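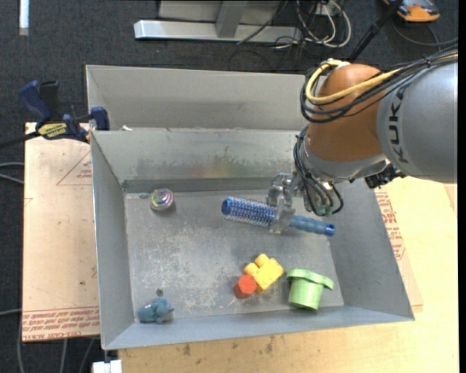 So I finally joined the robotics club. I've been saying I would since September, and every time I walked past the lab door I chickened out and went to get a bagel. Then Yi-an Shim, who sits next to me in statics, told me the bin picking team was short one person and could I please just come. So I came! And now I'm there pretty much every night and my laundry situation is dire.

Our team is called Merar (don't ask me, it was named before I showed up, and Min-kyu says it was a typo that stuck). There are four of us: Yi-an, Min-kyu Yang, Xiaoyan Hao and me. We're getting ready for the Murnbridge student challenge, where you get a bin full of stuff your robot has never seen and a time limit, and you have to get as much of it out as you can. The other team from our school is called Zorel and they work at the other end of the room. We are very friendly with them. We also want to beat them so badly.

What surprised me most is how much of this is shopping. You need objects, lots of different ones, and they have to be awkward in different ways. My first real job on the team was going to the thrift store with a tote bag and buying junk. The blue round hairbrush was my pick and I'm weirdly proud of it. It's a mean little object! One end is a fat bristly cylinder, the other end is a skinny ribbed handle, and the software has to decide where to grab. If it goes too far toward either end, the whole thing swings down and smacks the side of the bin. Grab it around the middle and you're usually fine. Xiaoyan spent two whole evenings on that brush and I think she now hates me a little.

Then there's the kid stuff. A toy building block, a little blue elephant, a green cup that gets narrower at the bottom (the rim is great for grabbing if the cup is upright, and a nightmare if it isn't). The shiny swirly round thing is Yi-an's favorite and my least favorite, because the depth camera just gives up on shiny things. You get a hole in the data where the toy should be, and the arm goes for a spot next to it with total confidence. I laughed so hard the first time that I had to sit down.

We write down every attempt. Every one! Columns for the object, where it was, grabbed or missed, dropped or not, and a notes column that was supposed to be serious and is now mostly Min-kyu complaining. As of last night we're at 2,521 attempts, and 1,388 of those ended with the thing out of the bin and put down where we wanted it. I know that doesn't sound amazing. It's a bit over half. But the first 1,231 were really rough, and that was before Xiaoyan rewrote the part that picks the grasp angle, so the recent stretch is a lot better than the total makes it look. I keep telling people this and they keep not caring.

Things I've learned so far, in no order: clamp the bin. Clamp it again if somebody bumped it. Recalibrate after somebody bumped it, even if they swear they didn't. Cables will find a way to be exactly where your foot is going. Don't start a long run at 11 pm thinking you'll leave in twenty minutes.

Algirdas Šimkus, our adviser, came by and watched for a while with his coffee. He asked what happens when two objects are touching, and the four of us just looked at each other. So that's what we're doing next. We've been spreading most things out, apart from the odd pair of blocks that end up touching, and at the challenge they are definitely going to dump it in a pile. Yi-an wants to start with the blocks pushed right up against each other, then add the cup, then the brush on top of everything. I voted for saving the brush until after I've slept.

If anyone reading this has small, weird, unbreakable things they don't want anymore, I'll come get them. Squeaky dog toys would be perfect. No more spatulas please, Min-kyu's mom already sent us six.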